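Small kitchen, small table - tips that earn their keep

Bits and bobs I've picked up, no particular order. Add your own at the bottom.

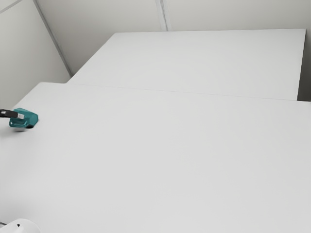
Small teal block, plain white table top.

WHITE TABLES

Get to turmeric fast. Bicarb and a few drops of water, paste it on, leave ten minutes, wipe with a soft cloth. Second go if it's still yellow. After that put the table by a sunny window for an afternoon, daylight does a surprising amount.

Biro - surgical spirit on cotton wool. Test a corner first. Took the shine off my last table doing this in a rush so do test.

Pan marks on white are mostly metal rubbed off the pan, not scratches. Cream cleaner, small circles, rinse well. If your nail catches in it then yes it's a scratch and you're stuck with it. Put the fruit bowl there.

Never green scourers. Not even the once.

Wobbly leg: slice of wine cork under it, cut thin with a bread knife. Folded card goes flat in a week.

DRAWERS

Sticking wooden runners want candle wax. Rub a plain white candle stub up and down both sides, open and shut a few times. Lasts me from May through to Christmas.

Cutlery tray slides about? Two blobs of white tack at the back corners. Comes off clean if you roll it instead of pulling.

Clingfilm in the fridge. Yes really. Cold film tears better and doesnt stick to itself.

One drawer for lids. Stand them on edge in an old toast rack or a washing-up rack, biggest at the back. My lid drawer is 32 cm wide and takes the lot.

SINK AND DRAINS

Slow drain, try this before buying anything: pull the plug strainer, fish out what you can with a bent bit of wire, then a kettle of hot water (not boiling if your pipes are plastic), squirt of washing-up liquid, leave 10 minutes, another kettle. Does it most times.

Still slow - it's the trap. Bucket under, unscrew by hand, rinse it out in a DIFFERENT sink. I have emptied a trap into the sink it came off. Wet socks.

Limescale round the tap base: kitchen roll soaked in white vinegar, wrapped round, half an hour. Not on gold or brass finish, it'll go patchy.

Smelly washing-up bowl, it's usually the underneath. Turn it over and look.

FRIDGE

Mine's an old Vallden, 162 cm tall, with a seal that gives up every winter. Warm soapy water along the folds, dry it, then the thinnest smear of petroleum jelly on the hinge side. Shuts properly again. To check a seal, close the door on a bit of paper and tug. If it slides out easy the seal wants cleaning or replacing.

Herbs in a jar of water like flowers, coriander especially, loose bag over the top. Basil hates the fridge, leave it on the side.

Eggs on a shelf, milk on a shelf. The door is the warmest bit. Door is for mustard.

Half a tin of anything - tip it into a tub and write on the lid. Masking tape and a pencil, pencil doesn't run when it gets damp.

CHOPPING BOARDS

Damp cloth under the board, stops it skating. Cleiton Peixoto taught me that one when we both worked the canteen at Sterbridge and I've not chopped without it since.

Wooden board smells of onion: coarse salt, half a lemon, scrub, rinse, stand it on its edge to dry. Flat drying is what warps them. Oil it when water stops beading. Food-grade mineral oil, not olive, olive goes sticky and then whiffy.

Raw chicken gets its own board. Mine's got a notch cut in the corner so I can tell by feel.

ODDS AND ENDS

Rice in the salt pot, about a teaspoon. Change it when you refill.

Rubber band round a stuck jar lid. Failing that, tap the edge of the lid on the worktop all the way round, then try agian.

Burnt pan: cover the black with water, spoonful of bicarb, simmer till bits float. Leave overnight if it's bad. Not for aluminium, turns it dark.

Oven shelves in a bin bag with a dishwasher tablet and hot water, in the bath, old towel underneath so you don't scratch the enamel. Gloves on.

Tea towels go in at 60, no softener. Softener is why they push the water about.

Recipe cards inside the cupboard door, eye height, washi tape so it peels off.

More on freezers next time, mine needs defrosting first.

338 readers have saved this page. Tagged: kitchen, cleaning, small spaces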